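On Keeping a Household Linen Cupboard

11/16/21

This blog has dealt before with the running costs of an older house, and several readers have asked for an entry devoted to linen. The subject is wider than it first appears. It takes in buying, washing, mending and storage, and the present entry is confined to table linen, with bedding held over until February.

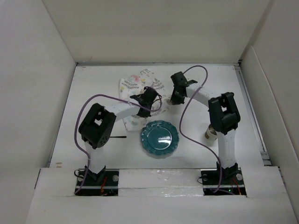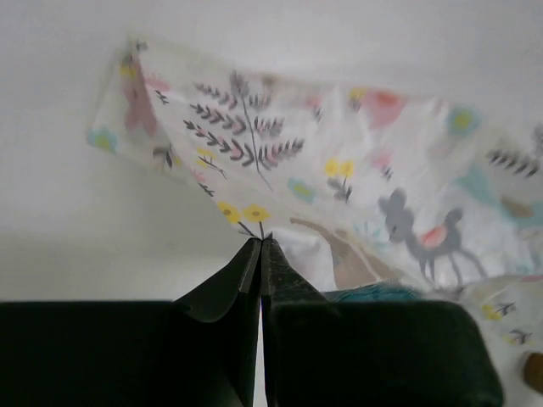
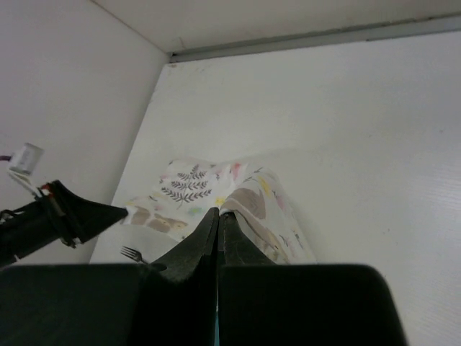
A reader in Hartley has written to object to the advice given last time on starch. Her view is that starched napkins ought never to go into long storage, as the cloth becomes brittle along the creases, and that the starch should be rinsed out before anything is put away. The objection is accepted. The earlier entry should have drawn a line between linen in weekly use and linen kept for occasions, and its wording has now been amended.

The cupboard in this house stands on the upper landing and shares a wall with the chimney breast. It was inherited with the property when we moved to Werndale and at that time held a great deal that was past use. Sorting it occupied most of a winter. Cloths with worn centres were cut down to tray size; those with sound centres and frayed edges were given a new hem. Anything thinner than that went for polishing.

Shelves are lined with plain cotton, which is washed whenever the cupboard is emptied. Scented paper was tried for one season and is not recommended, as the smell remained in the tablecloths through 2 washes and was remarked upon at dinner.

On the matter of folding, opinion is divided. The household manual this writer grew up with required every napkin to be folded in thirds and then in half. Larger cloths are better rolled, where there is room, and where there is not they should be refolded along different lines from time to time. A fold left in one position for years will show as a yellow stripe, and in old linen it may split.

Stains should be treated on the evening they occur. Cold water deals with most of them. Candle wax is left to harden and then lifted with the back of a knife, and red wine is soaked before any soap goes near it – salt, in this writer's experience, does very little.

Readers have also enquired about cost. The last full replacement of everyday napkins, bought from the Feken mill shop, came to £228 for a quantity that ought to serve for 15 years with ordinary care. A comparable order from Imeva was quoted at £952, and although the cloth was undoubtedly finer, the sum could not be justified for a table at which children eat.

Correspondence on the removal of iron marks is still being read, and replies will be sent in the order in which letters arrived.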